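Sorting and Packing Bottled Drinks for a Shared Pantry: Container Features, Label Placement and Shelf Order

Student project report, Household Logistics module
Author: Gopinath Namboodiri
Project group: Masik

1. Background

The Masik group was asked to choose one ordinary storage task and write a procedure that a person new to the room could follow without help. We chose the bottled drinks in the shared pantry at Jilladen, the student residence where two of the group members live. The pantry serves 53 residents. Drinks are bought in bulk at the start of term and put wherever there is room, and by August the lower shelves hold a mixture of full, part-full and empty bottles.

An earlier report on the same pantry, written by the Zandiswood group, dealt with dry goods only. It recommended fixed places for each type of product and a single direction for all labels. We kept the first recommendation. The second did not work for bottles, for reasons given in section 3.

The budget for shelf dividers and trays was 3,760 rupees. Nothing else was purchased.

2. Scope

The report covers plastic soda bottles with screw caps. Glass bottles, cartons and cans are left out. Cans stack and can be treated as dry goods. Glass is kept in a separate crate under a house rule that was in place before the project.

The question we tried to answer was narrow: which part of a plastic bottle should face the person who is looking for it? The answer decides whether bottles stand or lie down, how deep the shelf can be, and how many bottles must be moved to reach the one that is wanted.

3. Features used for identification

Three features of a bottle can be used to tell it from its neighbors: the label, the cap, and the color of the liquid. Each was considered with the bottle standing and with the bottle lying on its side.

3.1 Label

The label is the largest printed area and the obvious choice. It has two weaknesses. First, it wraps around the body, and a bottle that has been turned shows its small print instead of its name. On a round bottle there is no flat side to hold it in position, and it turns a little each time a neighbor is pulled out. Second, the back panel of one orange drink looks much like the back panel of another. In our trial, bottles with the small print facing out were picked up and turned by hand before being put back, and this handling was the main cause of disorder on the shelf.

3.2 Cap

The cap is small but always in the same place. When a bottle lies with its neck toward the front of the shelf, the cap is the nearest part to the reader. Some makers print the brand name on the top of the cap, and in that case the bottle can be identified without being touched. Where the cap is plain, color is the only guide, and two brands may share a color.

3.3 Liquid

The color of the liquid can be seen through clear plastic and is useful for a first sort. It does not separate brands. It is also the feature most affected by lighting, and the pantry has one lamp, placed behind the door.
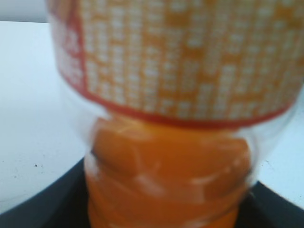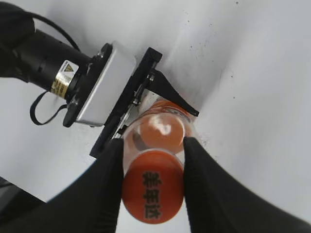
Figures 1 and 2. Orange on a bottle at close range: the label and the part below it (Figure 1), and a cap printed 美年达, the Chinese brand name for Mirinda (Figure 2).

4. Method

The work was done in one session on a Thursday, when the pantry was closed for cleaning. All bottles were taken out and set on the table. Empty bottles were rinsed and sent for recycling. The rest were sorted by the color of the liquid, then by brand, then by size.

Two shelf layouts were built.

Layout A: bottles standing, label forward, one brand to a column, three bottles deep. Dividers between columns.

Layout B: bottles lying down, neck forward, one brand to a tray, two layers at most. The trays have a raised front lip so that a bottle cannot roll off the shelf.

Part-full bottles were kept out of Layout B. A bottle that has been opened should stand, as the cap may not have been closed fully. These went to the door rack in both layouts.

For each layout, residents were asked to fetch a named drink and bring it to the table. A total of 100 fetches were recorded, split evenly between the layouts. For each fetch we noted whether the person touched any bottle other than the one they took away. We did not time the fetches, because people stopped to talk.

5. Results

With Layout A, people touched other bottles often. The usual reason was a label that had turned. The next most common was a back-row bottle wanted in place of the one in front, where the person had a preference for size.

With Layout B, other bottles were touched less. Printed caps were read from a standing position without trouble. Plain caps were a problem. Residents who did not know the brand by its cap color lifted the bottle to see the label, as before. We added a paper tag to the front lip of each tray, and after this change the lifting nearly stopped. The change was made partway through the session, so the two halves of the Layout B data are not strictly comparable.

One fault was found in Layout B that we had not expected. The second layer settles into the gaps of the first, and when a lower bottle is drawn out the upper ones drop. No bottle was damaged, but the noise was commented on by several residents. A single layer removes the fault at the cost of shelf space.

6. Notes on packing for transport

The Kulkarni storeroom, which supplies the pantry, sends bottles in open cartons. We looked briefly at whether the shelf order could be kept in the carton. Standing bottles with caps up can be sorted by cap color straight from above, and this was quick. Cartons packed with bottles in both directions had to be emptied first. We have asked for all bottles to be packed caps up and are waiting for a reply.

7. Recommendations

Use Layout B in a single layer for unopened bottles, neck forward, with a tag on every tray.
Keep opened bottles standing in the door rack.
Sort by liquid color first and brand second.
Do not rely on the label for bottles stored in a row.
Move the lamp or add a second one. The group did not have permission to change the wiring.

8. Remaining work

The tags are paper and will not last in a damp room. Plastic sleeves cut to the width of the tray lip are being tried on the bottom shelf, with results to be added to the appendix at the end of term.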